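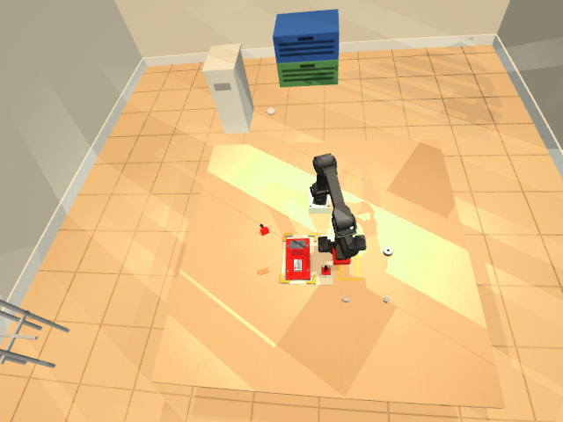

Texier Bench, simulation package for assembly arms
Reviewed by Brittany Marchand

I bought the Bench package in February to test a pick-and-place routine before running it on the real arm at our Vastham shop. It comes with a furnished room, an assembly task with red parts and marked target zones, and a log viewer. I have now put 2201 runs through it, and 90 of them ended in the same fault.

The fault is in the release step. The controller reports the part as placed and the gripper as open, but the physics engine still has the part attached. On the next move the arm takes the part along and the log stays green. In a simulator that costs you an afternoon. If you trust the log and move the program to hardware, you have an arm swinging a load it believes it put down. 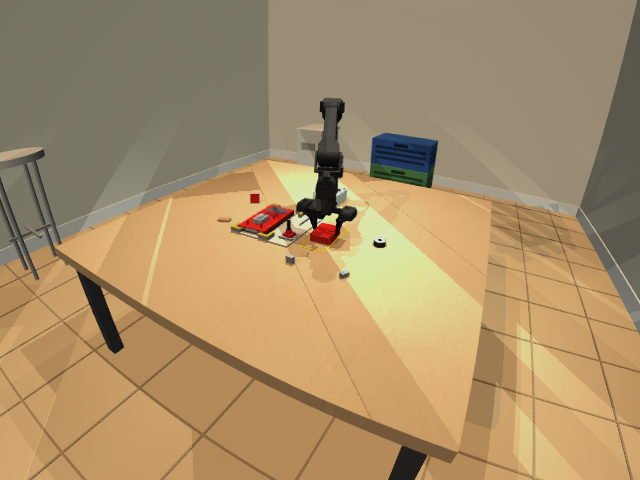 Gripper over the red box, inside the yellow outline.

Girish Rastogi went through the logs with me. We found that the fault only came up when the approach speed was set above 1375 in the package's own units. The default is 2000. I think that is a poor default, and the manual has no warning about it. 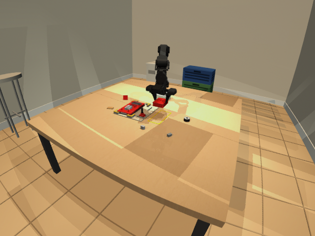 Texier support answered in two days and suggested lowering the speed, which we had already done. They did not say when a fix would ship. Our workaround is a second check on part position after every release - it slows each run slightly, but it has caught the fault every time since.

The rendering is good, setup is quick and the log viewer is easy to search. I would still not use the placed signal as a safety condition. Three stars until the release step is fixed.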